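Trireck opens orders for its two-arm tabletop kit, and I've had a go on one

22 March 2024

If you've been reading my posts for a while you know I have a soft spot for small robots that sit on a table and do boring chores. So I was pretty happy when Trireck said this week that its two-arm kit is finally open for orders, after being "coming soon" since November. I've had a try-out unit in my workshop in Graltusthorpe, and I have some thoughts!

Quick facts first. The kit is called the Flanagan (I like that it sounds like somebody's uncle) and it sells for $2,804 with both arms, the grippers, the cameras, all the cabling and the software. There's no single-arm version for now. Trireck says the first batch is 1,000 kits, and orders from outside the US will have to wait for the second batch. Shipping is extra, and please look at that number before you get too excited, because the box is heavy and mine took up the whole back seat of my car.

The company is selling it to schools, clubs and people like me who want to teach a robot to tidy things without taking out a loan. You move the arms through a job by hand, the kit records what you did, and then you train it on those recordings. Trireck suggests 50 recordings for a simple job. I did mine in one long evening with the radio on and my wrists were not thrilled the next morning. If you've never trained anything before, do the pen-in-cup lesson first, the way the booklet tells you to. I skipped it, of course, and had to go back.

Setup was better than I expected. The arms came already put together, so it was mostly bolting down the bases, running the cables and then a calibration routine where you hold each arm in a few set poses. The booklet is clear up to page 2 or so and then it starts assuming you know things. I got stuck on the part where you tell the software which arm is left and which is right (left from whose side? It never says). A small sticker on each base would fix that, Trireck, you can have that one for free.

The software is called Drornard and it runs on an ordinary laptop. It's plain looking but I got used to it fast. The replay screen is my favorite part, where you can scrub back through a recording and toss the ones where you fumbled. I tossed a lot. My one real gripe is that it saves everything with a long string of letters for a name, so finding yesterday's good run means opening files until you hit it. Trireck told me by email that proper names are coming in an update, no date given.

Now the fun part, which is small stuff on a desk. I've been using everyday clutter instead of the foam blocks that come in the bag, mostly because foam blocks don't slide around or crinkle and real things do. Packets are the hard ones. A stapler has a shape a gripper can get hold of, but a thin plastic bag lying flat is a whole other sport, and you have to show it several different ways of getting under an edge before it has any idea. 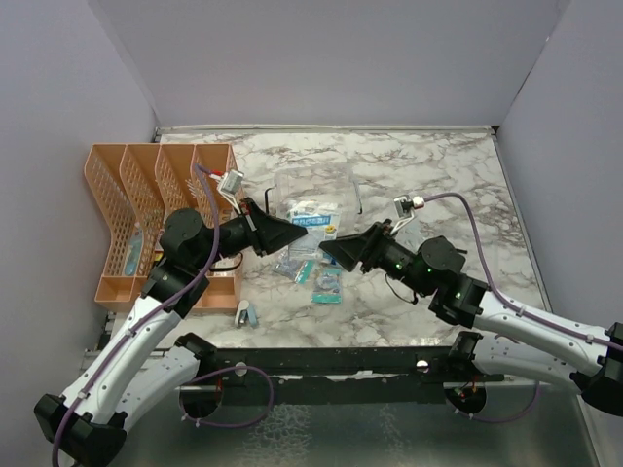 Having two arms really does change what you can try, too. One can steady a box while the other puts something in it, and you can pass things across the middle when one side can't reach. Passing is the job I'd warn you about, though. You need to be slow and very steady when you record it, and I am neither of those things after dinner. Give yourself plenty of table, keep it clear where the arms swing, and tie the cables down early, which I put off for far too long.

Would I buy one? For a school or a club, I think yes, as long as there's one person around who doesn't mind fiddling. For home, it depends how you feel about spending that kind of money on something that puts away a toothbrush slower than you do. I feel fine about it, but I've been told I'm not a typical shopper.

Orders go through Trireck's own store, and a deposit holds your place in the first batch. Spare grippers are listed on the same page but were showing as out of stock when I looked this morning. I've asked when they'll be back and I'll update this post when I get an answer.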